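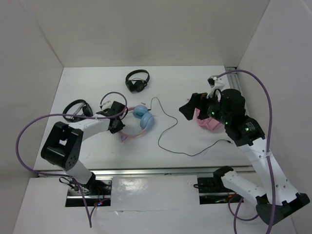 Tridelton bench set – cell rules and data notes

README, last touched in May. Maintained by Eun-ji Nam. If something in here disagrees with the sheet taped up in the lab, this file wins, tell me and I'll fix the sheet.

What it is

126 episodes, two arms, tabletop sorting and handling of headphones and leads. Teleoperated start to finish, no policy rollouts in this release. Stelell recorded, Poduval labelled. Zetora is only the name of the logging tool, people keep asking.

Rules are in the same file as the data notes on purpose. Half the weird stuff in the episodes comes from somebody skipping a rule.

Layout

episodes/ – one folder per episode, numbered from 001
notes/ – operator notes, plain text, spelling not checked
labels/ – segment labels, one file per episode
rules/ – older versions of this file, don't use for new work
splits.txt – train and held-out lists

Each episode folder has the fixed camera video, joint positions for both arms, gripper open/close values and a short meta file. Meta has the operator code, task code, object list, and whether anything was touched by hand partway through. No audio.

Before you power up

Walk around the cell first. Look at both bases and the wiring behind the front panel openings. Anything pinched or hanging where a joint can catch it, stop and sort it out with power off.

Cable loops on both arms need slack at full reach. Check this by moving each arm by hand, unpowered, to the far corners. If it pulls tight at the wrist, re-clip it. Don't tape it to the forearm, tape creeps when it gets warm and then you have a loop in the gripper.

Lights on the base board and wrist should match the startup card. Don't start recording with a light you can't explain.

Table clear of screws, zip tie ends, pens, coffee. Especially coffee.

People

2 people for every session. One on the controls, one on the stop button. The stop person does not also do the logging, does not check their phone, does not pop out for a sec.

Hands out of the enclosure whenever motor power is on. Includes "just nudging" an object back into reach. If an object needs moving: pause, power off, wait for the arms to settle, then reach in. Mark hand_reset in meta. A marked reset is fine, an unmarked one ruins the episode for anyone training on it.

Lanyards off, long hair tied back, sleeves pushed up. Visitors stay behind the line.

If you're tired, swap. Operator blocks are short for a reason and the notes from late in a block are noticably worse.

Two arms at once

Most of our near misses were here.

Left arm owns the left half, right arm owns the right half. The middle is shared and only one gripper goes low in it at a time. Call it out loud before you drop in. Sounds silly, works.

No handovers between grippers in this set. If you see something that looks like one in the video it's two separate grasps, check the labels.

Watch the elbows as well as the fingers. Everyone stares at the gripper tips and the links are what bump.

Speed cap stays on for both arms. Don't raise it to catch up on episode count.

Soft and bendy objects

Headphones are awkward. Headbands flex, ear cups swivel, and the thing you grabbed is not the shape you planned for a second later.

– grasp slow, close until it holds and then quit closing
– headband or cup are both okay as grasp points, log which
– lift a little and pause before any sideways move
– if it's slipping, put it down. Don't squeeze harder
– don't drag one object through another. If they tangle, open up, back off, try again

Loose audio leads get thier own rules. A lead lying across the table counts as an object even when the task isn't about it, so it goes in the object list. Never pull a lead against a fixed point. Never let one hang over the front edge, it can go down into the panel openings. Plug ends scratch the table, lift them if you can.

Cracked plastic or bare wire, the item gets retired that session. Bin it and note the item code so nobody goes looking for it.

When to hit stop

Any contact between arms. Any contact with the walls. Any noise you haven't heard before. Anyone's hand past the front edge. Arm cable caught on anything at all.

Nobody has to justify a stop. Keep the recording, set status to stopped, write one line in notes. After a stop wait 10 minutes before restarting, use it to check clips and joint temps.

3 stops in a session and the session is over. Come back after lunch, or tomorrow.

Labelling

Segments are: approach, grasp, lift, move, place, release, idle. One track per arm. Both tracks always run the full length, so fill the gaps with idle.

Grasp starts at first finger contact, not when the gripper starts to close. Poduval did the first batch the other way and redid it, if you have an old copy of labels/ throw it out.

Failed grasps stay in. Label them grasp then release, add the failed flag. Please don't trim them, people want those.

Colours in the object list are whatever the labeller saw on screen. Light blue and pale pink get called different things by different people. Use item codes for matching.

Known problems

– matte white table and white arm links, plain thresholding will lose the forearm
– front panel is shiny and reflects the overhead light, mask it if you're doing anything with brightness
– arm cables pass in front of objects in plenty of episodes, so segmentation masks come out split
– black objects lose detail in the ear cups
– some meta files say "headphone", some "headphones". On the list
– gripper values aren't normalised the same way for left and right, see notes/gripper.txt before you compare

Good for / not good for

Good for: imitation work on small two-arm tasks, grasp timing, occlusion testing, showing new operators what careful looks like.

Not good for: safety claims of any kind. The rules above are house rules for one cell. They are not a standard and following them doesn't make your cell compliant with one. Do your own risk assessment, for your own arms, in your own room. Also not good for force estimation, we didn't record any.

Sharing

Internal and partner use for now. Ask Eun-ji before you pass it along. If you publish with it, name the set and the version, and say whether you dropped the hand_reset episodes.

Changes

– cable slack check moved ahead of power up
– stop wait made longer
– added the lead rules
– fixed the held-out list, one episode was in both
– TODO: photo of the startup card in rules/, write up the gripper calibration properly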